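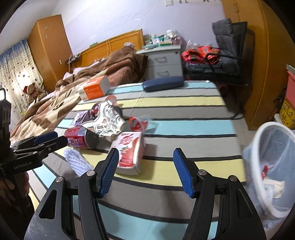
Color words in household inventories have been treated for a long time as if they were measurements. The Herness inventory asks people to write down every cloth item in a room and to give its color in their own words, and the papers built on it mostly take the first word written as the color of the item. We doubt that this is safe even for plain cloth, and for patterned cloth we think it is plainly wrong. The table covering in Figure 2 is a fair test. It has wide bands of light blue, taupe gray and pale yellow, with narrow black lines between them, and under the usual coding rule it must be entered as one color. A person who writes "blue striped cloth" and a person who writes "gray and yellow cloth" could both be looking at it with care. The rule would put their answers in different bins and count the gap between them as a difference in taste.

The black lines add a smaller difficulty. They are narrow, but they set the edges of every band, and we see no principle that says whether a writer should name them. The Herness instructions say to record "the main color" and leave it there. In our pilot, people who asked what this meant were told to use their own judgment, and they did so in ways that we could not undo later.

4.1 What the forms contain

We collected 1486 item entries from homes in Silden and Fellwood. After we removed entries with no color word and entries that could not be read, 1211 remained. Of these, 177 were described by the writer as striped. The striped entries are the subject of this section, although much of what we say would apply to checks and florals too.

The first thing to note is how short the entries are. Most writers gave one color word and one noun. Few gave a second color, and those who did were usually describing something on a bed or a table, where a large area of cloth can be seen at once. Towels and curtains were described more briefly. It would be easy to conclude that people notice the colors of tablecloths more closely than the colors of towels, and one earlier report did conclude this. We think a duller reading is at least as good. A towel is often folded or hung in a bunch, and a curtain is often pulled back. The writer may have had less of the pattern in view. The form does not ask how the item was lying at the time, so the two readings cannot be separated with the data anyone now has.

The second thing is that the words themselves are uneven. "Blue" was used for almost everything blue. Gray-brown shades, on the other hand, were called gray, tan, beige, mushroom, stone and taupe, and one writer used three of these on a single page for items that she later told us belonged to one set. When such words are merged into a single "neutral" class, as the Kingi scheme does, the class becomes large and looks like a strong preference. When they are kept apart, each one is rare and the preference disappears. Neither result tells us much about cloth.

4.2 The claim about calm colors

Treloar (see the June working paper) argues that homes with more pale and neutral cloth are homes whose owners report less bother from clutter. The claim has been repeated in a good many places, often with the caution left out, and it has now reached advice columns on arranging small bedrooms. Nikau Treloar was generous enough to share the coding sheet, and our disagreement is with the inference and the coding, which is otherwise careful work.

Our objection is simple. A cloth with light blue, gray and pale yellow bands can be counted as pale, as neutral, as blue or as mixed, depending on which word came first. If people who feel at ease in their rooms also tend to pick softer words for what is in them, the link between "pale cloth" and "less bother" would appear with no cloth changing at all. The same person answers both questions, on the same form, within a few minutes. We would be surprised if the answers did not lean on each other.

To see how much the coding mattered, we took the striped entries that named two or more colors and chose one of the named colors at random as the main one. We repeated this 1000 times. The link between pale cloth and reported bother came and went across the runs, and in some of them it changed sign. We don't claim that this shows the link is absent. It shows that a result of this size can be made by the order in which a person happens to write two words – and that is enough, in our view, to keep it out of advice to the public.

Treloar has replied in correspondence that first-named colors are not random and that people name first what strikes them most. This may be true. It is also untested, as far as we can find, for cloth of any kind seen in an ordinary lived-in room. The studies usually cited in its support used flat patches on a plain background, shown one at a time. A bedroom with things piled on its furniture is a different sort of place to look at a color, and we would want to see the work done there before leaning on it.

4.3 Limits of our own forms

Our entries have most of the faults we complain of. They were written by one person per home, so we have no measure of how often two people in the same room would agree. We did not record the light, and several forms from Fellwood were filled in after dark. The Silden forms had a wider box for the color answer than the Fellwood forms, an accident of printing that we noticed too late. Silden writers gave second colors more often. We had begun to draft a paragraph on regional habits of description before someone laid the two forms side by side, and that paragraph has been dropped.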